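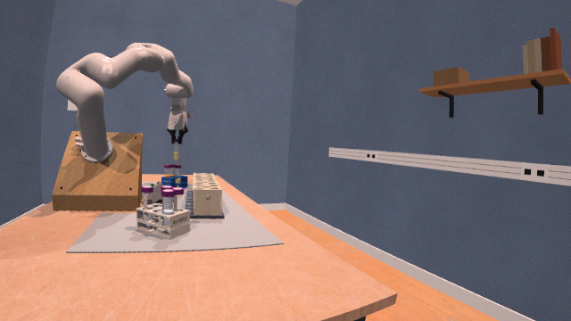

Rainwater tank testing – is it worth the money?

tankgirl_patasa
18 Dec 2020
We moved to a block out past Patasa in July and we're on tank water for everything. The neighbour reckons he's drunk his for 30 years and never had it tested. The lab in Enache quoted me $149 for the basic bacteria test, metals extra. Do people bother?

Ruan Ngubane
Yes, once when you move in and again if anything changes, like new roofing or a dead possum in the gutter. Ask what's on the roof first. Ours had old lead flashing around the chimney and the metals result was the one that mattered.

ditchwater
Waste of money in my opinion. A bacteria test only tells you about the day you filled the bottle. Spend it on a first flush diverter and clean your gutters.

Yolandi Radebe
Disagree with ditchwater. I had a clean-looking tank at Zendusside, no smell, no colour, and it came back positive for E. coli. Get the sterile bottle from the lab, don't use a jam jar. Run the tap for a couple of minutes, keep your fingers off the rim, put it straight in an esky.
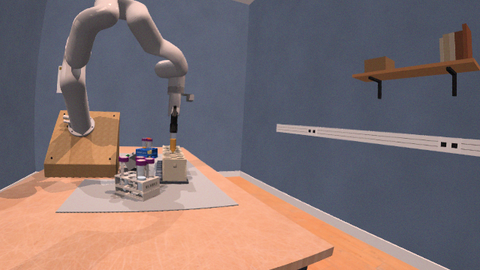
And get it there the same day. Mine sat in the ute overnight the first time and they wouldn't accept it, so I had to do the lot again.

ditchwater
And what did you do about the E. coli? Put in a UV filter, I bet. You could have done that without the test.

Yolandi Radebe
I did put in UV, yes. It cost $2,677 installed with the sediment filters, so I was glad to have a result before I paid for it.

Ruan Ngubane
UV won't do anything for lead though. That's my argument for paying for metals.

tankgirl_patasa
Thanks all. The roof is old galv and I can see some grey flashing up there, so I'll get both done. Has anyone used the Drendarar lab instead? It's closer for us.

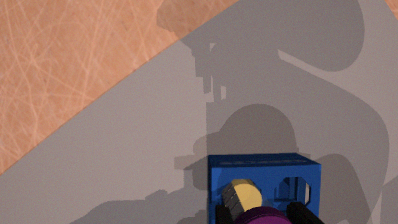
Bench top, wood and grey

Ruan Ngubane
Used them 2 years ago for bore water. Results came by email, no complaints. Ring first – they only took samples in the morning back then.

ditchwater
Still say clean the gutters.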